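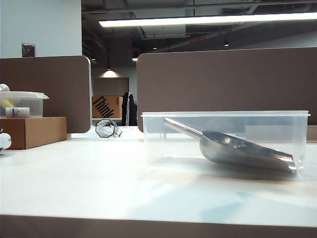

Search this site Enter keywords Go

Prevura gripper beats older model in tabletop trial, but the numbers leave questions

A side-by-side test of two robot grippers has ended with a clear winner on paper. Whether it tells a buyer much is another matter.

The trial was run over 10 working days in April by Haugen, a small integration shop that sets up robot arms for packing rooms and labs. It put a new two-finger gripper from Prevura against the older Tranda unit the shop has been fitting for years. Both were mounted in turn on the same arm, with the same controller and the same camera position, and given the same household and lab items to pick up off a white table.

Out of 512 tries with each gripper, the Prevura unit finished 482 without a drop or a miss, according to a summary Haugen put out this month. The Tranda figure is given only as "lower," with a bar chart that has no scale on its left side. Asked for the missing number, the company said it would come with the full report. It did not say when the full report would come.

That is an odd thing to hold back. A success rate for the new part means little without the old one next to it, and Haugen sells both.

The choice of objects is better than most. Bench tests of this sort tend to lean on foam blocks and wooden cubes, which almost any gripper can handle. Haugen used 13 objects, among them a stainless steel scoop sitting in an open plastic tub, clear containers with and without lids, and small bottles lying on their sides. Clear plastic is hard for depth cameras, and shiny metal under ceiling lights is no easier. A scoop has a thin handle that wants to roll in the fingers and a heavy end that wants to swing. Anyone who has tried to automate a job like that will know why it made the list.

But the summary lumps all the objects together. If the scoop was picked up every time, that would be worth knowing. If most of the failures were the scoop, that would be worth knowing too. A single total hides both. The company says the results were not sorted by object because the point was "overall readiness," a phrase it does not define.

There is also the matter of what counted as a success. Under the rules in the summary, a pick was good if the item left the surface and stayed in the fingers for a short hold. Nothing had to be put down in a certain spot, tipped, poured or handed over. For a scoop, that skips the part most customers would be paying for. Holding one up in the air is a start, and a shop floor needs a good deal more than a start.

The new gripper's main selling point is its softer finger pads, which Prevura says let it close on smooth surfaces with less force. That may well be true. The trial can't settle it, though, as the pads were not the only change. The Prevura unit also opens wider than the Tranda one, and Haugen retuned the controller for it before the runs began. The Tranda gripper kept the settings it already had. Those settings have had years of use behind them, the shop argues, and didn't need touching. Perhaps so. A second round with both units tuned fresh would take care of the doubt.

Camera setup gets one line in the summary. A fixed camera was used, and the lighting was "normal office lighting." Glare on a glossy white tabletop can change how well a system finds an edge, and it can change by the hour if there are windows nearby. The summary doesn't say whether the two grippers ran at the same times of day. Haugen says the runs were "mixed," and that it has the logs.

None of this means the result is wrong. The Prevura gripper could easily be the better part, and people who have to pick up awkward items will want to try one. They should ask for a loan unit and use their own objects first. The price gap between the two is large enough to make a week of testing worth the trouble, and the company has said it will lend units to existing customers.

Haugen plans a second trial at its Dukholm site, this time with a different arm and a wrist camera in place of the fixed one. Changing both at once will make it harder to compare with the first round. The company said it was aware of that and that the schedule was already set.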